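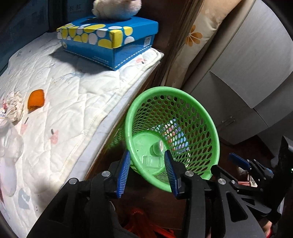

Militz asked on the tracker whether the home recordings could be merged straight into a training run with the bench recordings. They can, provided the gripper width is rescaled first; the script for that is in tools/rescale.

Lisska home set, data card

Contents
Short recordings of household tidying, made with hand-held grippers in lived-in rooms. Each recording holds wrist video, gripper pose and finger opening. Typical goods are plastic baskets, clear containers, shoeboxes and soft toys. Rooms are left as found – furniture, curtains and clutter included.

Size
77 recordings in the current release, each up to 80 seconds long. 5 are held back for testing and should not be used for tuning.

Format
One folder per recording. Video and pose share a clock. Pose is given in metres and quaternions, relative to the first sample. Finger opening runs from 0 (closed) to 1 (fully open).

Labels
Each recording carries one plain sentence naming the task, written by the operator before the take. Failed grasps are kept and marked in the field "outcome". Labels were checked once at Prondbridge; spelling of object names was not made uniform.

Known problems
Clear plastic is hard to segment against a coloured base. Wide-angle lens distortion is not removed; calibration files are supplied. Pose drifts when the lens faces a plain cabinet door at close range. Operators' hands may appear near the image border.

Not suited to
Force estimation (no force was recorded) or any task with liquids.

Changes in version 2
Clock offset corrected. Empty takes removed. Loader for Kaewkla added; the old one still works but prints a warning.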